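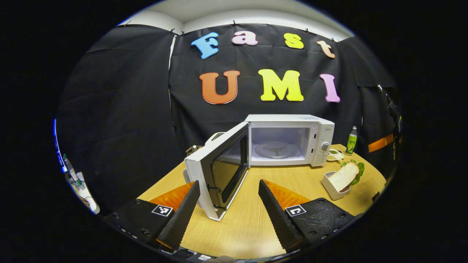 White one, single dial, door open. Turntable is sitting on its roller.

clodagh_c
So this is what I'm looking at buying for the apartment in Hirthorpe. It's a secondhand Skonon, seller wants 73 for it. He says the dial is "more reliable than buttons." Worth it?

mindomlow
More reliable according to the guy selling it. I had a dial model and anything under a minute was a guess. You'd aim for 20 seconds and get 40, or nothing.

Faraji N
Mine has had a dial for 11 years and the timer is the one part I've never had to think about. You turn past where you want and then come back. It's in most of the manuals.

mindomlow
Did that. Still a guess. Butter went everywhere.

ysaline_f
What's the wattage? A light-colored box with a knob tells me nothing. There should be a plate on the back or inside the door edge. If he won't send you a picture of it I'd pass.

clodagh_c
He says 700 but he also said "or so." I'll ask for the plate.

ysaline_f
Please do. And ask about the roller under the glass. I can see three arms on it, but not whether the wheels are worn. Bad wheels grind and the plate stops halfway around.

arroyo_kitchen
Is nobody going to mention the bread and lettuce next to it? If that's lunch, I don't see what the microwave is for. Warm lettuce is a crime.

clodagh_c
Ha, no plans to heat the lettuce. Leftover rice and soup, mostly.

Faraji N
Then get it. For rice and soup a dial is fine. People spend 200 on a panel full of presets and use the one button.

mindomlow
I use the defrost preset all the time — but OK, for soup I'd allow it. Not at 73 though. Offer 50, and take a mug of water with you. Two minutes on high and it should be properly hot. If he says there's no outlet handy, leave.

clodagh_c
Going over in the evening with a mug. Will report back.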